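Workshop > Wood surfaces > Cleaning and re-oiling

Oiled tops and boards: routine care

An oiled surface needs less product than most people give it. Wipe along the grain with a cloth wrung out hard, then dry at once. Standing water raises the fibres and leaves a rough patch. 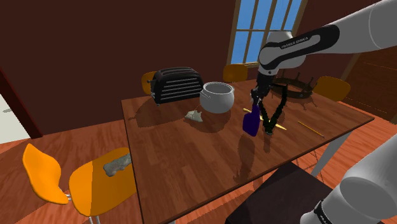
For grease, add three drops of washing-up liquid to a bowl of warm water. Avoid vinegar - it dulls the oil over time. Test any cleaner on the underside first.

Rings and pale marks usually sit in the finish. Rub lightly with 600 grit paper, always with the grain, and remove the dust with a dry cloth before oiling.

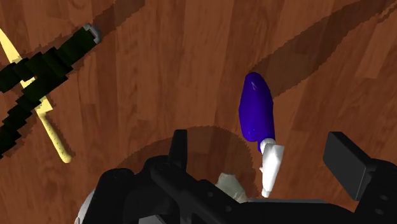
Janaína Holanda
Surfaces editor

Apply oil thinly and wipe off the surplus after 15 minutes. Leave overnight before the second coat. Boards underfoot need re-oiling sooner than table tops, mainly near doors. Keep grit off them with a soft brush head, as a worn vacuum nozzle will scratch.

Oily rags can catch fire on their own. Dry them flat outdoors, then bin them.

Comments (3)

Brito: Does this apply to hard wax oil? Mine was done in May and already looks patchy by the sink.

Janaína Holanda: Yes, but use the maker's own maintenance oil and skip the sanding unless the mark is deep.

Ritus: 600 was too fine for my ring marks. Went down to 320 and then back up.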